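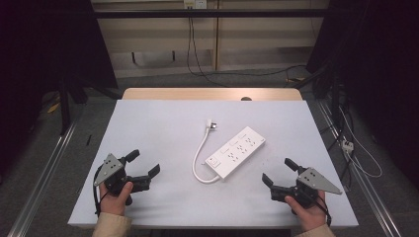 Okay, the trailer for Drummond is finally out, and I've watched it more times than I'd like to admit to my own mailing list. If you've been with me since the spring you'll remember me moaning that we'd had one poster and a teaser made up mostly of fog. Well, now we have two and a half minutes of real footage, and I'm in!

Quick catch-up for the new people. Drummond is the animated feature from Nisen, the small studio that made Brititz (the one with the goat and the lighthouse, which I made everybody watch at Christmas). It's directed by Aroha Grimshaw, her first time running a whole movie after years of storyboarding on other people's. The hero is a retired ferry horn named Drummond who gets unscrewed from his boat, sold at a yard sale and shipped to a town with no water. Yes, the horn talks. He's voiced by Danjuma Okeke, and he has about the best grumpy voice I've heard in a cartoon in years, all gravel and hurt feelings.

The trailer opens on the yard sale, with a sticker on poor Drummond saying 40 cents. Then a girl called Pim buys him, he honks by accident on the bus ride home, and all the windows fog up. I laughed out loud at that one and then had to explain myself to my sister, who was trying to take a nap on the other couch.

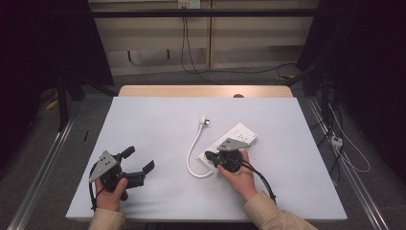

The villain shows up around the one-minute mark. She's a piano tuner who can't stand any note she hasn't approved, played by Kevser Saraç, and she drives a tiny van with a tuning fork on the roof where the antenna should be. Saraç is usually so serious in things (did you see her in Drurano? I needed a walk afterward), so hearing her shriek "B flat! B FLAT!" at a horn was a treat.

I do have a couple of worries. There's a pop song over the last thirty seconds that doesn't fit at all, and I really hope it's only in the trailer, because the music we hear before that is lovely. It's by Heriberto Bermúdez, who recorded it with a 28-piece brass band, and there's a slow tuba bit under the desert shots that gave me goosebumps. Also, Pim's best friend seems to be there just to say what's happening. Trailers do that to characters, so I'm trying to be patient.

The look of it, though! Nisen painted 384 backgrounds by hand for this, and you can see the brush marks in the skies. The town at night is all mustard and plum, with little squares of kitchen light. I paused it there for a good while.

It opens in March, on only 200 screens to start, so if your local theater has one of those request forms on its website, please go fill it in. Mine does, and I've been in twice already under two different email addresses.

Younes Belkadi wrote in after the last issue to ask if this one is okay for a nervous five-year-old. From the trailer I'd say mostly yes, except for a dream part with a lot of loud clanging and a very big pair of pliers. I'll report back once I've seen the whole thing.

Next time: the Brititz commentary track, which I've finally gotten hold of, goat stories and all.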